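Hiluvano Workplace Services
Speaker notes: Furnishing the shared mezzanine
Presented at the Ramisbridge facilities briefing, 25 August 2024

Opening

Good morning, and thank you for attending. The purpose of this talk is to set out how Hiluvano approaches the furnishing of open upper floors in shared workplaces. Most of what follows comes from the Ramisbridge building, where the mezzanine was refitted in May. (Pause for latecomers. Handouts are on the side table.)

Background

The upper level at Ramisbridge provides 1,560 square feet of usable floor. Before the refit it was used mainly for storage and overflow seating. The tenants asked for desks, a place to sit down with a visitor, and clear floor for project work. The budget for loose furniture and small items was fixed early, and the Holtier range was selected for the tables.

Three points on open levels

First, sight lines. A railing with horizontal bars lets people upstairs and downstairs see one another. Tenants generally like this, but it also means that the backs of chairs and the undersides of desks are on view from below. We therefore ask that tall storage units be kept away from the railing.

Second, weight of appearance. Tables with thin legs leave more of the floor visible, and a wooden floor is the best feature that many of these levels have. Dark desks are suitable at the sides, where the work is done. For the shared table we recommend a pale top.

Third, what goes on the table. Our guidance is brief: one lamp, one tray, one plant or arrangement of flowers. The tray matters more than tenants expect. It gives the pot a fixed place, protects the top from water, and allows the whole group to be lifted away when the table is needed for a meeting.

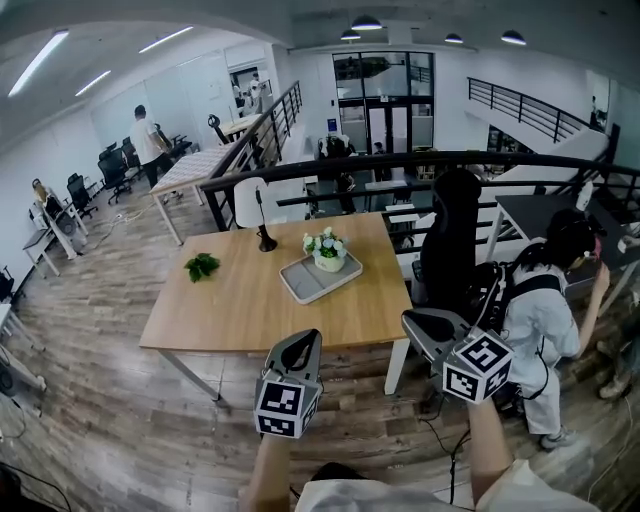

The lamp should go toward the back edge, with its switch within reach of a seated person. A slim stem is preferred, as it does not come between two people talking across the table. Flowers should be low for the same reason. Loose greenery may be added, but it should be replaced as soon as it wilts.

(If asked about artificial flowers: they are permitted. They must be dusted on the same schedule as the lamps.)

Seating

Two types of chair are in general use. High-backed office chairs are intended for desk work and should be returned to the desks at the end of the day. Lighter chairs belong with the shared table. Mixing the two is acceptable during working hours. Please note that a tall black chair left at the railing can block a good part of the view.

Cables

This is the item on which we receive the most comments. Tenants bring more equipment than they list on the intake form, and power outlets on an open level are rarely where the work is. Cables on the floor should be gathered at the end of each session and kept clear of the walking route along the railing. Hiluvano supplies floor covers on request. Orders go through the Mthembu office, and there is no charge for the first 8.

Costs

The allowance for one shared table setting, including table, lamp, tray and pot, is $2,000. Flowers are not included. They are budgeted separately at around $300 a quarter, and the tenant may choose the supplier. Unspent flower money may not be carried over. (Expect a question on this. The rule is set out in the lease schedule and cannot be changed at this meeting.)

Care of surfaces

Table tops are wiped daily with a damp cloth. No polish is to be used on the Holtier tops. Metal legs should be checked for loose fittings whenever a table is moved, and tables are to be lifted by two people and never dragged across the boards.

Requests for additional lamps should reach the Mthembu office before the next quarterly order. Questions will be taken now.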